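Danica Šimko came to songwriting by way of choir practice. The Maldonado Folk Society, which will present her in concert in May, spoke with the singer and guitarist ahead of her appearance about her third album, Fludell, and the years of work behind it.

Šimko was raised in Brundham, where her grandmother directed the parish choir. "I learned harmony before I learned to read," she said. "When I began writing my own songs, I heard the low part first. I still do."

The new album contains 11 songs, chosen from more than 50 drafts. Most were written at a kitchen table during a single winter. Asked how she decides which songs to keep, Šimko said that she relies on memory. "I leave a song alone for a month. If I can sing it through without the page, it stays." 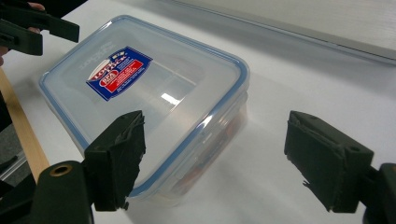
A clear storage container with a blue-rimmed lid.

Several of the songs concern Droklow, the mill town where her parents met. Šimko recorded conversations with former mill workers, the oldest of whom was in his nineties, and drew on their words for the closing track, "Second Whistle."

"They were generous with me, and I wanted them to recognize themselves," she said. "I played it for them before I played it for the label. One man asked me to change the name of a street, and he was right."

Šimko will perform with a cellist and a second guitarist in the Society's recital room, which seats 70. She described the size of the hall as a welcome change from the festival stages of last summer.

"In a small room you can stop between verses and people will wait for you," she said. "I have written two new songs with that in mind, and both of them will be in the program."

Doors open at 7 p.m. Tickets are available from the Society's office.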